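Cookies help us run this forum. By carrying on you agree to their use. Accept | More info

Forums > House & Home > Tables and Worktops > Clearing the kitchen table, and keeping it clear

Search this forum... Advanced search Go

grurow_gill
Right. Need a rule for the table before people descend on us. It's the only big flat surface downstairs so everything lands on it. Post, pens, toys, drinks, keys. I clear it at night and by breakfast it's covered again. Also the top is pale wood, oiled not varnished, so every cup is a worry. What do you all do? Baskets? Shouting?

Beril Baysal
Shouting, mostly. No, a tray by the door. Anything not food goes on the tray, tray gets emptied when it's full. Works for four days then someone puts a plant on it.

m_trurnadcombe
Disagree with trays. A tray is just a smaller table. You want nothing on it at all, and a drawer within arms reach. Ours is from Özkan, the narrow one with the cutlery insert, 50 quid second hand in Trurnadcombe. Pens in there, batteries, the lot.

grurow_gill
No drawer. No room for a drawer unit either, door opens that way. And a full drawer is just mess you can't see?

m_trurnadcombe
Yes. Thats the point of it.

Tarık Karakaya
What's the actual stuff though. If it's paper, you need a file. If its toys you need a shelf the kids can reach. Different problem. People buy boxes first and then wonder what goes in them, I did this, 4 boxes from the shop at Cadirport and all of them still in the loft.

grurow_gill
Fair. Hardly any paper to be fair, I do the post on the stairs. It's bits. Things with no home. A juice bottle, one of those twisty colour cubes, a marker pen with red on both ends. That sort of level. None of it's rubbish so I can't bin it, none of it belongs together so one box is daft.
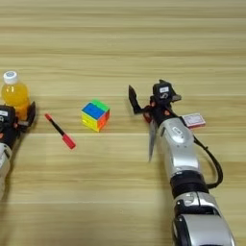 Tarık says he'd deal with the drink first and let the rest wait, as orange juice on oiled wood is the only one of those that costs you money. Pen second. Cube can stay there till June for all he cares.

halfpast_tea
Agree re juice. We had a ring on ours, acidic stuff goes in quick if the oil's worn. Fine sandpaper, 400 grit, WITH the grain, then re-oil the whole board not just the patch or it shows. Ask me how I know.

grurow_gill
Oh no. How long did that take

halfpast_tea
Evening to sand and oil, then left it overnight. Second coat the next night. Ate on our laps. Not hard, just boring. Do a test bit underneath first.

Beril Baysal
Or a cloth? Wipeable one. I know people are snobby about them but I've had mine years and I've stopped caring what gets put down.

m_trurnadcombe
Why have a nice wood top and then cover it in plastic. Might as well have bought a cheap one.

Beril Baysal
Because I've got children and I like sitting down.

halfpast_tea
Cloth's ok but lift it every night, damp gets under and then you've a big mark instead of a small one. Felt-backed ones are worse for it I think. Coasters for us. Still get ignored.

grurow_gill
Marker worries me more than the juice tbh. Juice I can see. Someone leaves the cap off and it's game over. Does red come out of oiled wood?

halfpast_tea
Depends on the pen. Washable, damp cloth and a bit of soap, quick. Permanent, you're at it with surgical spirit on a cotton bud and that takes the oil off as well, so back to sanding. Try the soap first whatever it is.

Tarık Karakaya
Hook and a mug. Screw a hook in the wall, hang a tin mug off it, pens live in the mug. Costs nothing, not on the table, not a drawer, not a tray. Toys I'd do one shelf, low, and if it's full something goes upstairs.

m_trurnadcombe
A mug on a hook is a drawer with worse manners

Tarık Karakaya
It's a mug.

grurow_gill
Mug I can do. There's a bit of wall by the fridge. Shelf as well maybe – the alcove would take one if I move the calender. Drinks on the worktop only, new rule, will be broken by teatime.

Beril Baysal
Let us know about the shelf. I've an alcove the same and just a bin in it.

grurow_gill
Will do. Need brackets first, anyone know if the place in Grurow still cuts to size?

halfpast_tea
They do but mornings only, and take your own measurements written down, they won't work it out for you. Pay at the counter round the back.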